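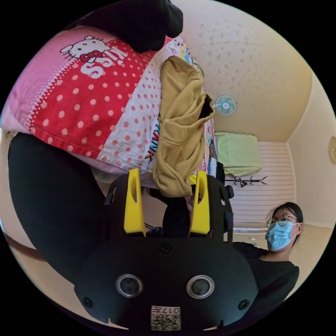 Iolanda Pacheco

3.2 Pillowcases and small cloths

Bedding was the second group of items studied in the Gundport homes. We recorded 363 pieces across 39 bedrooms, and pillowcases were the most mixed of all. Sheets were usually bought in sets, while pillowcases came in one at a time, as gifts or as replacements, and stayed in use long after the matching sheet was gone.

Figure 1. Handling a mustard-yellow cloth beside a printed pillowcase. The pillowcase has a pink band and both red and white polka-dot sections.

Printed cases like the one in Figure 1, with its Hello Kitty face and the word "KISS", were grouped as character prints. Residents told us they kept these apart from plain ones, most often on the upper shelf of a closet. Plain cloths had no such fixed place. They were folded with towels in some homes and with clothing in others, and two residents in the same home could give different answers.

We asked each resident to sort the bedding in the bedroom, at the usual pace and with the usual furniture left where it was. Talking was allowed. Small cloths took longer to place than we had expected – many were picked up, set down and picked up again before a pile was chosen. Pillowcases were sorted faster when the print was large enough to recognize without unfolding the piece.

Folding methods are treated separately in Section 3.3, where we use the same home numbers. Pieces that residents set aside for mending were left out of the counts in both sections.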